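Osagie Play Fruit and Handled Basket

Sold as a set or basket only. Ships in 2 boxes.

I've been selling play food for a good while now, and the thing I get asked for most is the basket. The fruit too, of course, but it's the basket that kids drag from room to room, fill up, tip over and fill up again. So when I put this set together I picked the basket first (a proper deep one, woven, with a handle tall enough for a grown-up hand) and then went looking for fruit that would fit in it. Most of what I liked came from Plastley, and I swapped pieces in and out for weeks before I settled on a mix.
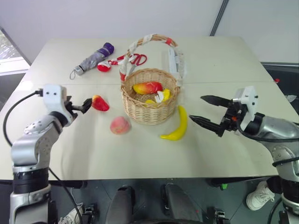 Osagie set: wicker basket with mango on top, peach, strawberry and banana on the table.

The peach is my favorite. It has that soft blush of red on it, and it's the piece I always end up holding while I'm on the phone. The strawberry is the one that goes missing under the couch, so if you lose yours just write to me and I'll sell you a single. I keep spares of the strawberry and the banana all year, and the rest when I can get them.

About the handle: you'll see white wrapping with a bit of red on it. I love how it looks, and it's kinder on small hands than bare wicker. It will get grubby if the basket lives outdoors, though! A damp cloth and a little dish soap does the job. Please don't soak the basket itself, and don't leave it on a radiator to dry, or it'll go brittle on you.

The fruit wipes clean the same way. Let everything air out before it goes back in the basket. 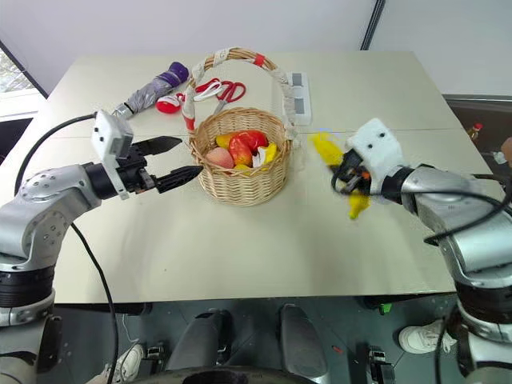 Titilayo Nnaji wrote to me that hers has been the "shop" basket since April, that the peach gets sold to Grandma every single visit, and that she wishes the set came with play money. I've thought about the money, Titilayo, and I might do it! For now the Nomar paper coins are a nice match and they're on the accessories page.

A few bits people email me about. The set is meant for ages 2 and up. The basket isn't a toy chest and it won't hold a kid's whole stuffed animal collection, please don't hang it off a door hook loaded up. Natural wicker varies, so yours may be a shade lighter or darker than mine. If you already own the Brultholm play kitchen, the basket sits fine on top of it but won't go inside the oven (I tried).

Item number 141. Basket-only orders go out in the smaller box, and gift wrap is plain brown paper with string. Returns are fine as long as the fruit hasn't been chewed.

Marcelle Gautier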